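Search stories Search Go

When a Robot Joins the Packing Room

February
By Carla Sabbagh

At the Nyberg warehouse in Drasthorpe, people pack boxes. Fruit goes in some of them. Jars, bottles and candles go in others. For years every item was lifted by hand, and on a busy Thursday that came to 1532 items before the trucks left.

Now two robot arms do part of the lifting. Using machines to do a job that people used to do is called automation.

Precious Magagula has packed boxes at Nyberg for seven years. She says the lifting was the part that hurt. "My shoulders were sore by lunch," she says. The arms have taken over the heavy items. She still packs anything soft or oddly shaped, and she checks every box before it is taped shut.

A robot arm needs something like a hand. The hand is called a gripper. Many grippers have two jaws that close together, the way you pinch a pencil between your finger and thumb. Before a new move is used at work, it is tried on a computer first. This is called a simulation. If the pretend robot drops something there, nothing breaks.
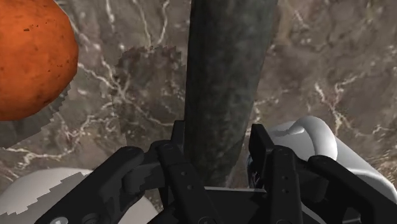 A computer-made gripper with its jaws open on each side of a dark cylinder. An orange ball is at the upper left.

Round things are tricky for a robot. A ball can roll away if one jaw touches it too soon. A tall cylinder can tip over. The arm has to line up first and then close its jaws - not too hard and not too softly.

Working out those moves is a new job at Nyberg. Thabiso Hlongwane used to load trucks. He took a course and now spends his mornings at a computer, changing how far the jaws open and how fast the arm moves.

Not everyone was happy at first. Some packers worried that they would lose their jobs. The company moved two people to other work, and one of them, Pravesh Lekota, still misses his old table. "I liked talking to the people next to me," he says. He now works in the returns room - it is quieter there.

The arms stop at 4 p.m. so they can be cleaned. After that, the packers lift everything by hand until the last truck is full.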